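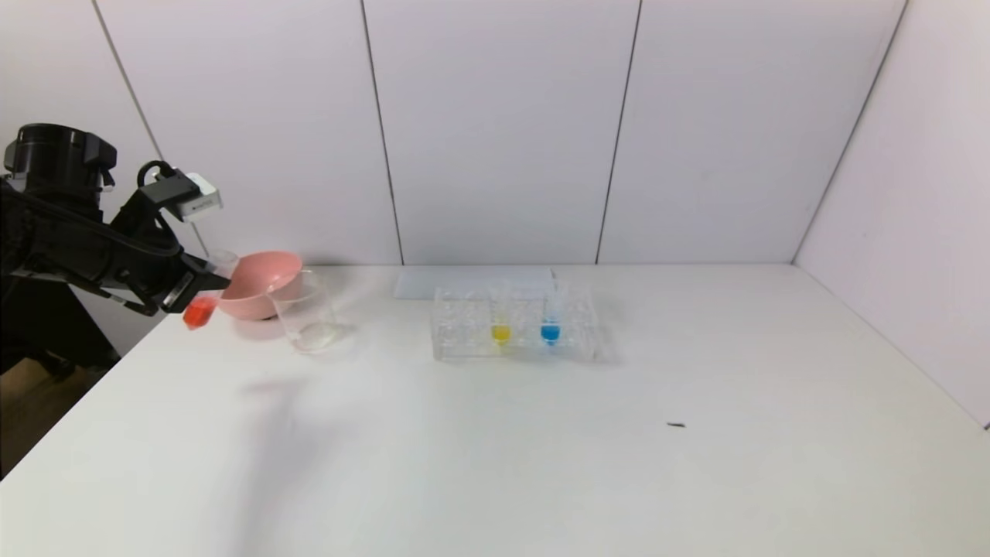
Osaze Bashir thinks we should throw out every run in which the arm hesitates. A learner copies what it is shown, he argues, so show it only clean work. He put this to me in August, when we had 114 recorded runs of the tube task at Stullis and were deciding which to keep.

I disagree. By his rule we would have kept 62 of them. Those 62 look good on a screen, and they are nearly all alike: same approach, same grip height, same speed. A model trained on them learns one path and has little to go on when a tube leans a bit in its hole.

The slower runs hold the corrections. The operator comes in too far to one side, stops, backs off and lines up again. That is worth more to me than another smooth pickup.
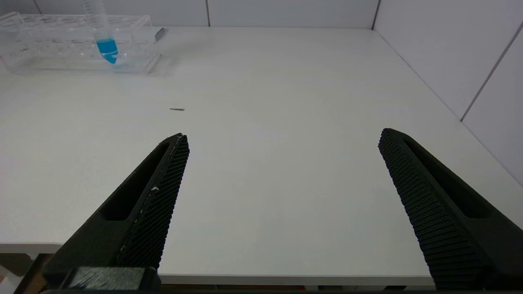 Open gripper, with a tube of blue liquid in the rack behind.

Some runs should go. We had 2 where the recording stopped partway, and I deleted both without a second look. A badly labeled run is worse than a missing one - it teaches the wrong thing under the right name. But a pause is not an error, and neither is a second try.

What I would ask of any group doing this work is that they write down why each run was dropped. We did not do that at first, and I can't say now what we lost.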